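Section 4: Setting Up the Pot Station 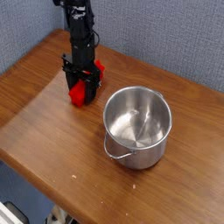 Arm at the table with the red fingers open and the steel pot to one side.

This is the part of the club guide I get asked about the most, so I've made it longer than the others. By now you should have finished Section 3 (power, emergency stop, first homing) and the arm should move when you jog it from the laptop. If it doesn't, go back. You can't fix a homing problem from in here, and I've watched people try for a whole meeting!

The pot station is what we use for the Wallin task at the Panotmont meet. The arm has to take hold of the pot's handle, lift, move the pot to a new spot, and set it down without tipping it. We run it with the pot empty all through practice. I wrote the first version of these steps the August before last and have patched them ever since, so if the wording jumps around a bit, that's why.

What you need

The arm, with the red fingers fitted
The practice pot
Laptop with the Lalon control program installed
Soft cloth, masking tape, a ruler marked in millimeters
The 2 mm hex key (it lives in the lid of the tool case, please put it back there)

4.1 Getting the table ready

1. Wipe the tabletop all over, including the spot where the pot will sit. People eat in there. A crumb under the base is enough to make the pot rock, and then you'll spend ages blaming your code.

2. Check the light. If there's a big shiny patch across the wood, tilt the lamp or turn it off. Shine matters more if you're using the vision add-on, but do it anyway so your runs match everyone else's.

3. Move chairs and bags back from the table edge. You want to be able to step away fast.

4.2 Checking the fingers

1. Put the arm in Hold from the Lalon main screen. Wait for the status bar to say HOLD before your hands go anywhere near it.

2. Wiggle each red finger. There should be no play at all. If one moves, snug its screws with the hex key – snug, please, the brackets strip easily and we're down to our last spare pair.

3. Open the gripper fully, close it fully, open it again. Listen for clicking. A soft whir is fine.

4. Follow the cable along the arm with your eyes. It needs some slack so the wrist can turn, but the loop shouldn't be big enough to catch on the pot.

CAUTION: Never put a finger between the jaws to "test" the grip. Use a folded cloth.

4.3 Placing the pot

1. Jog the arm up until the fingers are well above the height of the rim. Now bring the pot in.

2. Set the pot down 200 mm from the nearer finger, measured along the table. Leave clear wood on all sides of it.

3. Turn the pot so a handle is where your program expects it. The thin wire handle droops when you let go, so let it hang by itself and don't prop it up. (Teams have lost points for propping, and the Flellis rules sheet is very clear on that.)

4. Put small tape marks on the table beside the base. You'll bump the pot sooner or later, and it's so much nicer to slide it back to a mark than to measure again.

Note: Polished steel is a pain for distance sensors. The inside of the pot throws back bright streaks, and the outside picks up whatever color is around it. If your readings jump, aim at the rim or the handle bracket and ignore the flat wall.

4.4 Teaching the approach

1. Set speed to 70 in Lalon. The slider goes much higher. Leave it alone until you've had a clean run.

2. Jog to a point above the handle with the gripper open, and save it as P1.

3. Come down slowly, in small steps, until the handle is between the fingers. Save that as P2. Go gently near the bottom – the fingers are chunky and they reach the table sooner than you'd guess from a standing position. Crouch and look from the side.

4. Close the gripper. Check that the wire is held by the flat of both fingers. If it's pinched at a corner it will roll out as soon as you lift.

5. Lift by a ruler's width and stop. If the pot hangs crooked, set it back down, open, and teach P2 again a little closer to the middle of the handle.

6. Once it hangs well, save the lift as P3 and play all the points back with one hand on the emergency stop. Somebody else can run the laptop.

CAUTION: Don't grab the pot if it slips. Let it drop. It's a pot.

4.5 If something goes wrong

Gripper won't close all the way: the force limit is probably still set for the foam blocks. Set it to 4000 on the Gripper tab and press Apply. Closing the tab without Apply throws the change away, and yes, I do this nearly every time.

Arm stops halfway down: check for a red bar in the status window. Usually it's a joint limit, and moving the pot a bit closer to the base clears it. Change your tape marks if you do.

Pot swings after the lift: slow down between P2 and P3, or add a short pause at the top.

Fingers scrape the wood: stop right away and raise P2. Then look at the finger tips for chips before you carry on.

4.6 Packing up

Open the gripper, jog the arm up clear, then press Park. Pull up your tape. The pot goes back on the shelf with the handles down, and the ruler goes in the drawer. Save your points under your team name, never as "test" (we have so many files called test). Section 5 covers adding the second position and the set-down.

Last changed April 2025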